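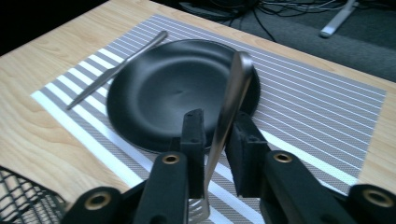
Posted by Marin Stoyanova in Grippers and Hand Tools, January 3, 2026

Home | Boards | Grippers and Hand Tools | Unanswered | Search | Sign in

Left gripper lets utensils turn in the pads, right one is fine

Hello all, and happy new year to everyone who helped me with my cable trouble back in November. I'm back with another one, and I'm afraid it is a long story, so get yourself a coffee.

We use a pair of hand-held grippers to record table setting: plate, knife, fork, a slotted spatula, all on a striped placemat, with a wire mesh caddy for the utensils. The recordings go to a colleague in Flumstead who trains the arm policy from them. For weeks everything went along nicely. Then she wrote to say that the arm had started letting go of the spatula halfway over the plate, and would I please look at my end.

So I sat down with the last batch, all 400 episodes of it (my poor eyes!), and she was right to ask. When I lift a long handle with the left gripper, it sits nicely between the pads at first and then slowly rolls, until the heavy end hangs straight down. The trigger hasn't moved at all. The right gripper holds the same spatula without any bother. Worse, the software still reports the fingers at the width they had when I squeezed, so there is nothing in the log to tell a good grasp from a bad one.

I have wiped the pads with a damp cloth and let them dry overnight, and I have swapped the cables left to right. No difference. One more thing, and maybe it matters: when I wiggle the left fingers by hand there's a tiny click at one of the pivots, the kind with the brass insert. I can feel it more than hear it. The knife and fork give much less trouble than the spatula, though the fork did drop on the plate once and gave me a proper fright.

Is this the pads, the pivot, or me? And do I have to throw away the whole batch? I would so hate to.
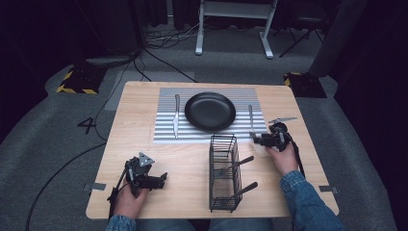
I should add that I do all of this sitting down, with the table close in front of me and a gripper in each hand, so my wrists come in fairly low. My colleague wondered if the low angle was twisting the handle out of the pads. I tried standing for an afternoon and it rolled just the same, and my back was very cross with me. Any ideas would be most welcome!

Kęstutis Ķēniņš
Replied the same day

Hello Marin, good to see you here again. My money is on the click. We had exactly this on one of ours at the Jaunzems workshop, and I spent a silly amount of time blaming the pads before I looked at the pivots.

If an insert has worked itself a little loose in the plastic, that finger can lean outward under load. The pads then stop meeting flat and pinch along one edge only. A flat fork handle may put up with that, but a long handle with a heavy head will turn on the edge like a seesaw. The log can't see any of it if your width is worked out from the trigger side, and I suspect yours is.

Try this. Unplug the gripper first. Close the fingers on a strip of thin paper and pull it out slowly, once at the top of the pads and once at the bottom. If one end slides free and the other grips, the pads aren't parallel. Then hold the base still and rock each finger sideways. Compare with your good right gripper, which is the best gauge you could ask for.

If it is the insert, please don't just tighten the screw harder. I did, and I split the finger. Print or order a new finger, press the insert in square, and do the open and close calibration again before you record anything.

As for the batch, keep it, but set aside the episodes where the handle visibly rolls. The right-hand ones should be perfectly usable. And ask your colleague to run the arm slowly, with people well back, until she has retrained. A spatula is one thing, but there is a knife on that table too.

Zendier
Replied the next morning

had this, put grippy tape on the pads, fixed. didn't bother with anything else

Comments

Marin Stoyanova: Kęstutis, the paper slid straight out at the bottom! The insert turns with my fingernail. New finger ordered, and I'm sorting episodes tonight with a large pot of tea. Thank you so much.

Brudwood: Tape worked for us for a while too, then the finger cracked. I'd change the part.

Kęstutis Ķēniņš: Glad you found it, Marin. Do check the other inserts on that gripper while it's apart.

Print this page | E-mail this page to a friend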